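Plonddale Room Planner: Set-up Guide
Section 4. Walls, skirting and floor coverings

By now you have installed the planner, survived the licence screen and typed in your name (section 3). This section gets you from an empty grey box to a room with something on the floor. Allow an evening. Norbert Sokol, who tested these steps, allowed ten minutes and was late for dinner.

4.1 Before you start

You will need a tape measure, a pencil and the back of an envelope. A laser measure is also fine, if you can find the battery.

Note: The planner works in centimetres only. If you type a room length of 4 because you were thinking in metres, it will build you a room the size of a matchbox and wait for you to notice.

4.2 Entering the walls

1. Open Room > New and choose Rectangular. L-shaped rooms are covered in section 6, bay windows in section 7 and in our nightmares.
2. Measure along the floor, wall to wall, behind the sofa if you can bear what lives there. Type the figures into Length and Width.
3. Type the ceiling height. Do not guess it from how tall you are.
4. Click Close Walls. If one corner stays open, two of your walls disagree. Measure again before you blame the software.

Caution: Old houses are seldom square. If opposite walls differ by more than the planner will accept, use the larger figure and buy the smaller rug.

4.3 Skirting

1. Tick Skirting in the Trim panel. The planner puts a plain strip round the foot of every wall.
2. Set its depth. Rugs and cabinets are measured from the face of the skirting, so a wrong depth here will follow you for the rest of the project.
3. Pick a colour. Matúš Koubek, who looks after the colour charts, would like it known that Clemska Chalk and Polness Chalk are different whites. He can tell.

4.4 Choosing a floor covering

1. Open Floor > Finish and pick a base colour for the bare floor.
2. Set the Sheen slider. At the low end you get matt. At the high end you get a floor that shows you the ceiling, your furniture and your regrets.
3. For a rug or mat, open Floor > Loose Coverings and drag the corners until it fits. Hold Shift to keep the shape.
4. Leave a border of bare floor on all sides. If you want it wall to wall, what you want is a carpet, and that has its own menu.
5. Click Render.
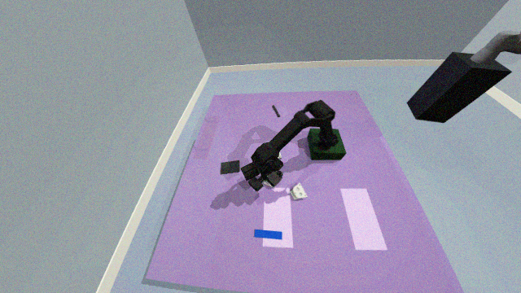
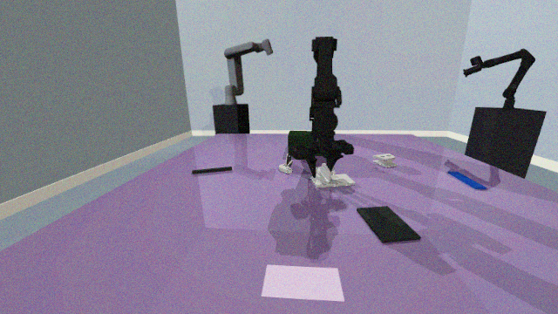
Fig. 4.1 Rendered views with purple flooring, grey walls and a thin pale skirting.

6. Look at the result from at least two corners of the room. A colour that behaves itself from the doorway can shout at you from the armchair.
7. Change one thing at a time and render again. Silvia Kováčik keeps a list of her changes on paper, and she is the only one of us who has ever got back to the version she liked.

Note: The largest loose covering you can place is 613 cm on its longer side. For anything bigger, put two together and hide the join under a table, as people have always done.

4.5 Saving and printing

1. Choose File > Save Room. Give it a name you will know in November. "Untitled final new" is taken, usually by you.
2. To print a floor template, choose Print > Full Size. The planner splits the outline over several sheets, which you tape together and lay on the real floor.
3. Weigh the corners down. Live with it for a few days, walk over it, open every door across it.

Caution: Screen colours are not yarn colours. Order a sample before you order the rug.

4.6 If something goes wrong

Floor appears black: Light is set to None. Open Room > Light and choose Daylight.

Message 400: a wall has no length. See 4.2, step 2.

Message 2222: the rug is larger than the room. The planner will place it anyway if you insist. Your doors won't be so obliging.

Skirting runs across a doorway: you added the door after the trim. Untick Skirting, then tick it again.

Section 5 covers curtains.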